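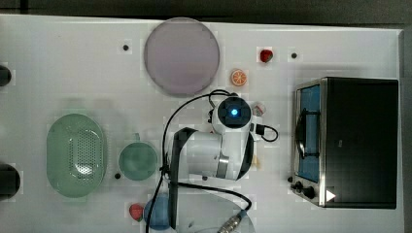 Oriana Iturra says batch cooking only works if you like eating the same thing four days running. Fair. I don't either. So here's what I do now, thread

1/ Started in August. We were spending 200 a week on food for three people and still ordering pizza on Wednesdays. Embarassing

2/ Don't cook meals ahead. Cook PARTS. Pot of rice, tray of chicken thighs, one pan of onions cooked way down. Sunday, 60 minutes, radio on

3/ Then weeknights are 10 minutes. Rice + onions + egg. Chicken in a tortilla. Soup if it's all looking sad

4/ Fruit gets bought twice a week, small amounts. Big bags go to die in my fridge drawer
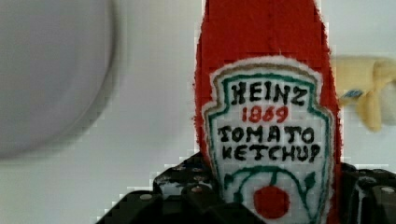

5/ Sauces matter more than teh recipe. Same chicken with mustard one night, peanut sauce the next – my kid thinks these are two different dinners

6/ Freeze the onions!! Ice cube tray, then a bag. Kai-wen Chou told me this and I ignored it for months

7/ Beans: soak overnight or use cans. I use cans

8/ Week one I made 36 meatballs and we were sick of them by Tuesday. Make fewer

9/ Someone asked about breakfast. Toast. It's toast

10/ Will post the shopping list tonight if I find it, think it's in the car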